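Rails, Hooks and Hangers – the July gallery

Welcome back, and thank you for being so patient with us! Savita and I have spent far too many happy hours sorting out clothes storage this month, and these are our favourite corners of it. Put the kettle on and have a wander through.

The little wooden rack
I do love a pale wood frame with a plain metal rail, and the lavender walls suit it beautifully. The navy blue piece has the pink hanger, a pairing I'd happily copy at home.

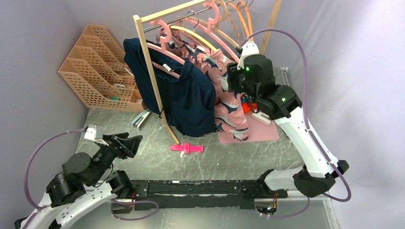
Coming on Friday
Armelle's hallway hooks – all 16 of them – as soon as she has finished the painting.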